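Filed under: Talks / Robot Safety / Speaker Notes

When the Arm Kept Going: a cable fault on the Fiadzo tray cell
Abenezer Derese, Ekar
Friday, January 31, 2020 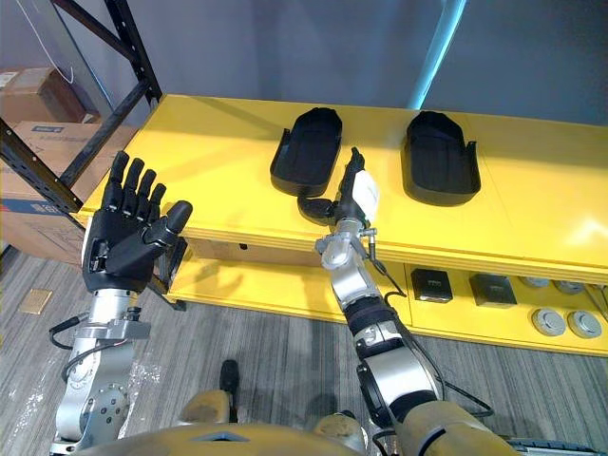 Two-arm robot at the yellow table, five-fingered hand on the left arm, gripper on the right.

Opening

Say who I am and what I do at Ekar. Twenty minutes, questions after. Mention that Cirkano has seen these notes and is fine with me talking about their wrist unit.

Leave the picture up while I talk through the task. The job is moving black shoe-shaped trays on the table. Point out the gripper next to the narrow end of the left tray. That is the approach position, and it is where the fault shows up. Point out the cables on the outside of both arms too, and the loop near the lower joints on the right one. I will come back to the loop.

What happened

Run 577 of a planned 700. The right arm came in to the tray, closed, and started the lift. The wrist force reading froze. It did not go to zero and it did not throw an error. It held the last value it had, and that value looked normal.

The controller thought it had a light, steady load. The tray had caught on the other one. The arm kept pulling, both trays went off the table, and the gripper swung back toward the robot's own body. It stopped when the operator hit the stop button. She was standing outside the line. No one was hurt. One gripper finger was bent.

Pause here. People usually ask how fast it was moving. Slow setting, 248 millimeters per second. Slow was still fast enough to bend the finger.

What we looked at first (and got wrong)

We spent two days on the grasp software. The log had a clean force trace, so we believed it. I signed off on a change to the grip timing. We ran again and the same thing happened on run 946, with less damage because the arm was farther out.

Be plain about this part. The second event should not have happened. We restarted before we had a cause.

What it was

A wire in the wrist cable was breaking inside the jacket. With the elbow bent the wire made contact. With the arm reached out over the table the loop pulled tight and the contact opened. Nothing showed on the outside. We found it by holding the arm at full reach and moving the cable by hand with a meter on it.

The second half of the problem was ours. The Naneo driver repeats the last good reading when a new one does not arrive. It has a flag that says the reading is old. Our code never read the flag.

What we changed

Old readings now stop the arm. The limit is five missed samples.

Cable loops get checked at full reach before each shift, with power off. The check is on the same sheet as the stop button test.

Trays are set with a gap between them. Before this we let people push them together.

After any unplanned stop, the cell stays down until someone who did not write the code has looked at the raw data. This one was argued over. It cost us most of a week in March the year before last, on a different cell, when we tried it as a trial and then dropped it. It is permanent now.

Still open

We do not know how many bends the cable is good for. Cirkano is running a test. I don't have numbers and should not guess if asked.

The left hand has its own cable run and we have only checked it by eye. Meter check is planned.

If there is time: show the two force traces side by side and ask the room which one is bad. Then go to questions.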